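July, continued. Notes on the sorting of small things, second try.

I write this down mostly for Gitau, because he was away when we changed the order of work, and also for myself, because I forget why we decided something and then I decide the opposite.

The first try was with drawers. We bought the Clelter drawer unit, the low one, and put labels on every drawer. It was nice to look at for two weeks. Then the drawers became full of mixed things again. I think the fault is in the drawers themselves. When a drawer is closed you do not see what is inside, so you put the thing in the nearest one and go home. Pentti Ikonen said this already before we bought it and I did not want to listen.

So the second try is with open places and clear boxes only. The rules as they stand today:

- Big light things (foam, rolls, cylinders, soft toys) have no box. They stand on the bench or on the lower shelf.
- Small soft things go in one shallow tray, all together, not sorted by color.
- Small hard things go in a clear box, and the clear box must be in a place where you see it from the door.
- Anything smaller than a thumb goes in a cup with a lid. We lost too many of them to the vacuum cleaner.

Sorting by color we stopped completely. It takes a long time and then you argue. Is this one blue or turquoise? Gitau's table from the spring had six color groups, and two of them were always empty while the "other" group was a mountain. Sorting by size is faster and I can do it while thinking of something else.

Time for one complete clearing of the bench, from messy to everything in its place: 21 minutes, alone, without hurry. Before the change I did not measure, so I cannot say it is better. It feels better. Next time I will ask Pentti to do it with the same mess and we compare. It must be really the same mess, so I made a list of what was on the bench and where. The list is in the blue folder under "Strand bench".

One problem is the round things. A cylinder on its side goes away from you as soon as you touch it with the sleeve. I chased one twice under the table. Standing on the flat end it is fine, but if somebody puts the small things close beside it, you cannot see them from one side and they get forgotten. I would like a strip of rubber mat for the round things, 2000 mm long if we take the whole edge. Clurkano has it by the meter. I did not order yet, because I want to ask first if the smell goes away. The last mat we had smelled for a whole summer.

Second problem, fixing boxes to wood. The double-sided tape from the Nonau kit holds well on a clean surface, but I am not sure how it will be in winter when the heating is on and the air is dry. For a light box it is enough. For anything with metal parts inside I would use two short screws with washers, and drill the plastic slowly, with a piece of scrap wood behind – I cracked one lid by going too fast. Please do not screw into the edge near a seam, the wood splits there.

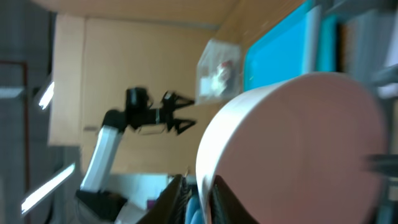 I also want to say something about the height. At first I wanted all the boxes in one line at my own eye height, but Gitau is much taller than me and Pentti likes to work sitting. We should try one row at sitting height for a week and see who complains. If the boxes are clear on all sides, low is no problem, you see from above also.

Things to do before the next clearing:

- cups with lids, the small ones, buy or take from the kitchen (ask first!)
- rubber mat, ask about the smell
- new labels, only one word on each, big letters
- empty the Clelter drawers and decide if we keep the unit or give it to the room upstairs
- wash the shallow tray, there is glue in one corner

Gitau, if you read this and you do not agree about the colors, write under here and we discuss. I kept your table, it is in the same folder.

Added at 16:40: Pentti looked at the rules and wants "thumb" changed to a number. He is right, our thumbs are different. We take 2 cm for now.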